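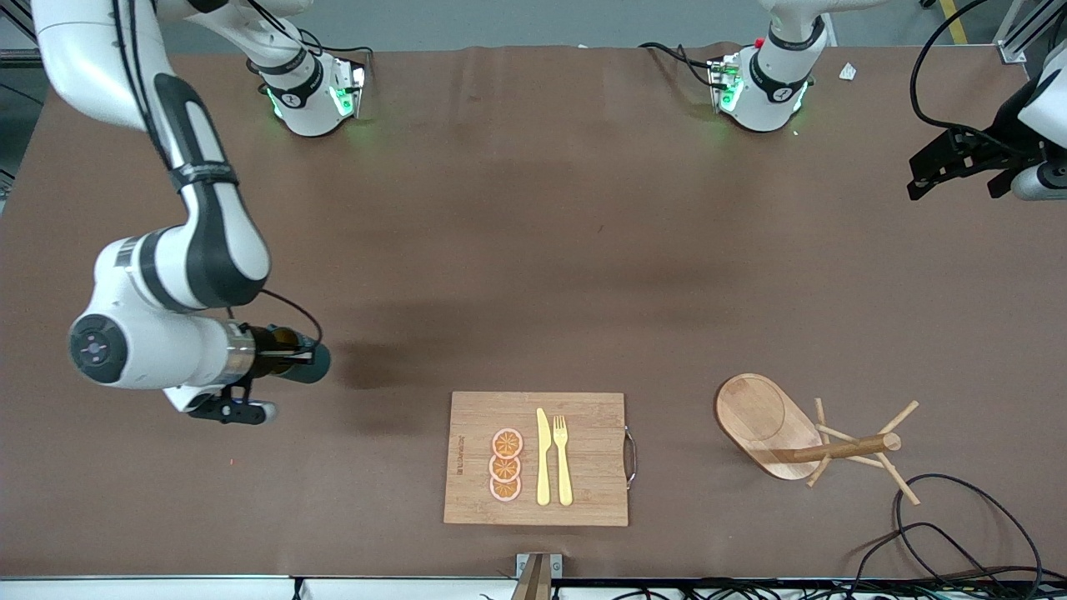
¿Hace falta un taller profesional para montar dos brazos que trabajen sobre la misma mesa? Basta con un taller compartido, una mesa firme y bastante paciencia con los cables, que se comen más tardes de las que una quisiera.

3.2. Montaje y tareas de mesa

Figura 1. Puesto de trabajo con los dos brazos blancos, la tabla de bambú con tres rodajas de naranja, el cuchillo y el tenedor, y el soporte de madera para tazas, tumbado.

Os cuento cómo lo armamos Sosina Lencho y yo en Tostitach, el taller que compartimos con otros 12 socios (¡y una sola llave!). Atornillamos las bases junto al borde del fondo y las pinzas negras trabajan hacia el centro de la mesa. Probamos antes otra disposición, en junio, con los brazos enfrentados, y se estorbaban todo el rato.

El control corre sobre Ccori, un programita nuestro que reparte los turnos entre un brazo y otro. Grabamos 1031 intentos en 21 sesiones; de ellos descartamos 66 por fallos de calibración, casi todos míos, la verdad. Las tareas son de andar por casa: mover rodajas, colocar cubiertos, enderezar el soporte. Esta última me encanta, aunque las clavijas finas dan muchísima guerra a la hora de elegir el agarre, y en el apartado 3.3 explico cómo las anotamos.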